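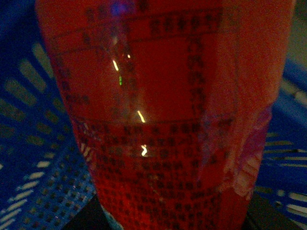

Section 3. Setting Up a Party Room Booking

Complete this section before you open Baltley to online reservations. You will need a manager login and the price list for your location.

1. From the main menu, select Rooms, then Add Room. Enter the room name as guests should see it.

2. Enter the largest group the room may hold. Baltley will refuse any booking above this number.

3. Under Party Formats, turn on the formats you offer. The choices are Shower, Birthday, Team Event and Open Party. Each format has its own price and length.

4. Set the cleanup gap between parties. The default is 30 minutes.

Note: The gap is added after every booking, including the last one of the day.

5. Enter the deposit and the date the balance is due, then press Save.

Caution: Changing the deposit does not update bookings already on the calendar. Open each one and edit it by hand.

Food and Drink Add-Ons

1. Select Add-Ons, then New Item.

2. Type the item name and choose Per Guest or Per Party.

3. Check Chilled if the item has to be kept cold - it will then print on the cold storage list for that day.

4. Press Save and repeat for the next item. 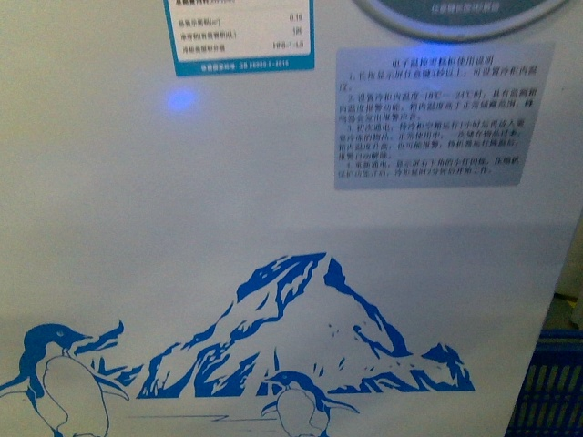

Front panel of a chest freezer, with energy label and penguin graphic.

5. To remove an item, set it to Hidden. Deleted items also disappear from past invoices.

Note: Locations moving over from Nadent can import add-ons from a saved file. See Section 4, Importing Records.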